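My sister says I only went for the free coffee, and okay, there was coffee, but I had wanted to see the Parkance open day ever since the flyer went up at the pharmacy in March. "Come meet Onix," it said, and under that, "Bring the family!" I have a family of me, so I brought a book.

They had us in the upstairs room, folding chairs, everybody still in their coats. Konrad Duda did the talking. He had a headset microphone he did not need and he kept touching it, the way you touch a new haircut. He told us the arm would be taking over the tray line at Cukonard, the bakery out past the rail yard, and I sat up at that one. I spent 12 years on that tray line! I can still do it in my sleep, and according to my late husband I did.

"Onix learns by practice," Konrad said. "Apple on the plate, apple off the plate. Forty times this morning already."

Forty! A man behind me laughed, then coughed to cover it. But I'll tell you, I remembered my first week at Cukonard, with old Dudek standing over me while I moved poppy seed rolls from one tray to another and back again, empty practice, not even for an order. I went home and cried in the tub. So I wasn't laughing. I felt a little sorry for the thing, if you want to know, and a little jealous too, because it could do all that and not have Dudek breathing on its neck.

The chairs were too far back for my eyes, so I got up (excuse me, excuse me, sorry about your foot) and went and stood at the side by the screen, where they were showing what the cameras saw. I stayed there for most of the hour.
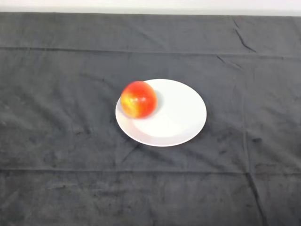
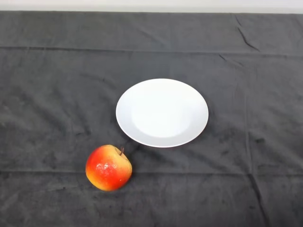
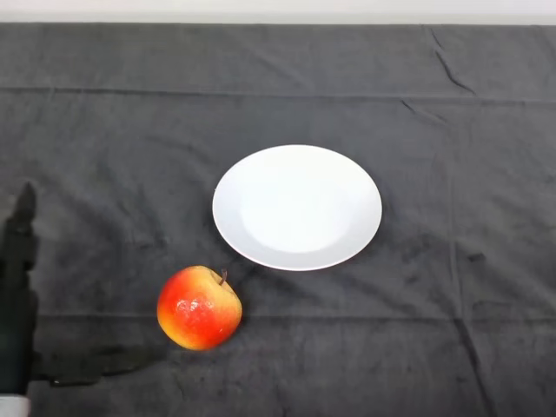
Lucyna Nowicki wanted to know what happened when it got a bruised one, and she asked it straight out, right over the top of Konrad, who was in the middle of something about torque. Did it know? Did it care? At Cukonard, she said, you could feel a bad roll through the paper, you didn't even have to look, and she'd like to see somebody teach that to a machine by five o'clock.

I hadn't known she was there. I hadn't seen Lucyna in eight years. We used to stand hip to hip on that line, me on the left because she's left-handed and would have knocked my teeth out otherwise, and then there was the business over the Christmas shifts and we stopped speaking, and then she moved across the river, and that was that. And here she was in a green coat with her purse held in front of her like a shield.

Konrad said that was a wonderful question. He said pressure sensing was on the list for later in the year. He touched his microphone.

"So no," said Lucyna.

"Not at this time," said Konrad.

She saw me then. I had my book under my arm and one of their little paper cups in my hand, and I suppose I looked like a person who'd been caught at something, because she came right over and stood next to me. On my right. She didn't say hello. We both looked at the screen.

"It goes in from the side," she said after a while.

"I'd go in from the top," I said.

"You always went in from the top. You squashed them."

"I never squashed one roll in my life, Lucyna Nowicki!"

Somebody shushed us. I think it was the cougher. Konrad asked if anyone from the audience would care to set up the next try, and a boy put his hand up so fast he nearly fell off his chair, and his mother took about forty pictures of him with his hand in the air. Lucyna watched all this with her lips pressed together. I knew that look. It meant she was either going to laugh or file a complaint.

"Is there more of that coffee?" she asked me.

I said there was, downstairs, but it was terrible. She said she'd had mine for all those years and lived. So we went down, and I left my book on the windowsill up there, and I still haven't gone back for it.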